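Prumlow folding table, 2 months in

Bought in December for the spare room, 62 dollars with shipping. Wanted something for bills, sewing, the odd jigsaw. Legs lock fine. Bit of wobble if you lean, less on carpet. Top marks easy, tea especially. Wipe it quick or its there for good. My old Bitley was heavier but never stained. 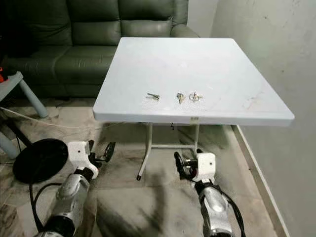 Does it fit in a closet? Folded flat, mine slides in behind the coats, takes about 36 inches of wall.

Carrying it is ok, no handle tho, wich is annoying on stairs. Instructions useless. Would buy again on sale, not at full price. Four stars, maybe three and a half.

Anastasia Koutsoukos

Contact | Copyright Brerix Reviews | Back to top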